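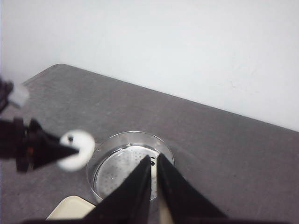

Why does the policy output a chunk of actions instead of one action per step?
A chunk keeps the motion consistent while the next inference call is running. If the network decides again at every tick, small disagreements between predictions show up as jitter at the fingertips.

Notes for Unit 4: Action Chunking and Two-Arm Control
Instructor: Tanvir Mridha
Revised July 2024

In this unit we run two arms from one policy. The policy reads the camera images and the joint positions of both arms, then returns a chunk of 100 target positions per joint. The Altia controller plays the chunk back and asks for a new one before the old one runs out.

When two chunks overlap, you have to choose what to send. Taking the newest is simple but can cause a jump at the seam. Averaging the overlapping targets gives smoother motion and slower reactions. Start with averaging, and turn the weight on old predictions down if the arm lags when an object shifts.

Keep both arms on the same clock. In the April version of the lab code, each arm had its own timer, and the timers drifted apart over a long run. The current code stamps every command once and sends it to both drivers.
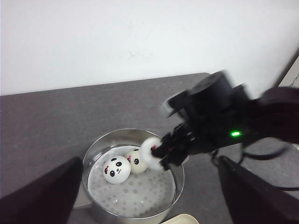
Figure 2. Wrist view: two panda-faced buns on the liner in the pot, white ring held by the other arm.

A wrist camera loses sight of things when another object passes in front of them. Don't treat a missing detection as a missing object. The tracker in Plokgate holds the last known pose for 19 control ticks before it drops the track. You can change this in the config file, but write down the value you used.

The training set for this unit has 1,551 episodes. Split by episode, never by individual image, or nearly identical images will end up on both sides of the split. 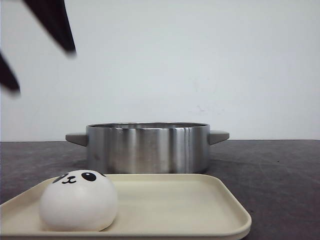 4.3 Fixed Camera

The fixed view covers the pot and the tray together. Its pose in the table coordinates stays the same for the whole run, so calibrate it once and save the result. Wrist poses must be computed from the joint readings at the time of each image.

Reading: Clelton lab manual, section 2.
Hand in your config file and one plot of commanded against measured joint position for each arm.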